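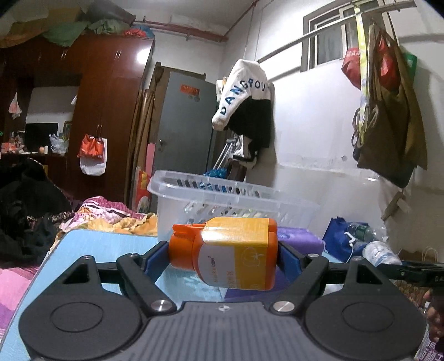

People keep asking me when they can buy a machine that tidies up. I ran the packing floor at Sastcombe for 18 years, and my answer is that picking things up is mostly solved and putting things away is not.

Take a bottle lying on its side. Two padded fingers can close on the ends of it and hold on. A machine at Bastside did that all day with tubs of one size, and it was good at it. The tubs came down the same belt, the same way round, and there was a person standing by for when they didn't.

A bedroom has no belt. Bags hang off the wardrobe doors, bedding is piled on top of it, and clothes lie where they were dropped. Clear plastic is hard for a camera to make out, cloth changes shape when you lift it, and somebody has to decide what goes where. My mother could clear a table in 10 minutes while talking on the phone. I have yet to see a machine manage it in a home it hasn't been set up for.

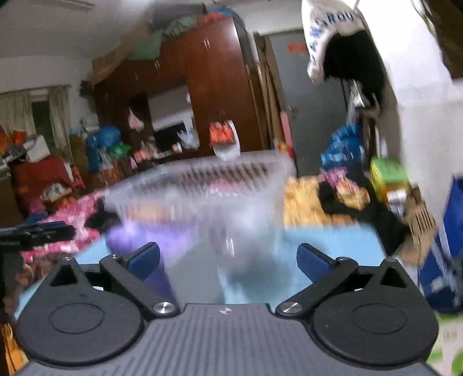

Elin Gittins thinks I am asking too much, and that she would pay for something slow if it worked while she was out. She doesn't care if one basket takes until four in the afternoon.

I can see that. Slow is fine by me too. My trouble is with the shirt that ends up in with the shopping, and having to go round afterwards checking. On the shop floor we counted that as work, and we put a wage against it. At home it gets left out of the sum.

I'd buy one for folding towels tomorrow.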